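Carwood Fold-Down Laundry Bench, set-up guide
Section 4: Sorting and folding on the bench

Read section 3 first if the legs aren't locked yet. Bench top is 900 mm deep with the flap up.

4.1 Before you start
1. Flap up, both catches clicked. Push down on the front edge to check.
2. Wipe the top. Old lint sticks to damp cotton.
3. Whites to the left, colours to the right. Keep a gap if you've got the room.

CAUTION: don't load the flap past 40 kg. Wet towels and doonas add up fast. Never sit on it.

4.2 Find the label end
4. Pull one white piece out of the pile. Don't shake it yet, just get it clear of anything coloured.
5. Feel along the seam for the care labels. Some things have 2 sewn in together, read both. Brand is often on one and the washing symbols on the other.
6. Look for stains near the seams while your there. Tan marks on white cotton go back in the soak tub, not in the fold pile.

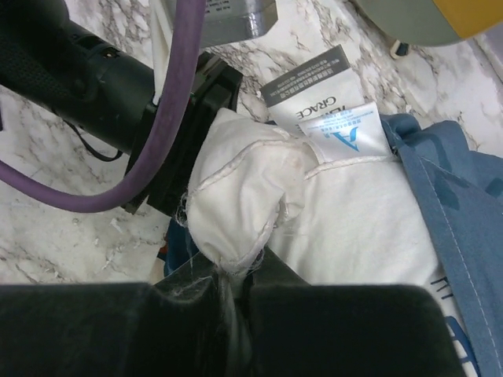 Denise from Huaranga wrote in to say she does the stain check before the wash as well, under the laundry window, and reckons it saves her a second load most weeks. Fine by us. Still do step 6, dryer heat can set what's left.

4.3 Folding
7. Label end away from you. Seams flat, smooth out from the middle with the side of your hand.
8. Loose threads: snip them, don't pull. Pulling runs the stitching.
9. Fold in half longways, then in thirds. Pillowcases same, closed end last.
10. Stack on the shelf under the bench, whites on top.

NOTE: new blue denim and other dark cloth can bleed on to damp whites. If they have to share the bench, lay an old towel between.

4.4 Putting it away
11. Clear the top completly. Pegs too.
12. Release left catch, then right. Hold the flap with your free hand on the way down.
13. Leave the hinge gap open to air overnight if anything wet was on it.

CAUTION: fingers clear of the hinge. Kids clear of the lot.

Spare catches are part no. 196, from the Vuvville or Ultstead counter. Wall brackets are in section 5.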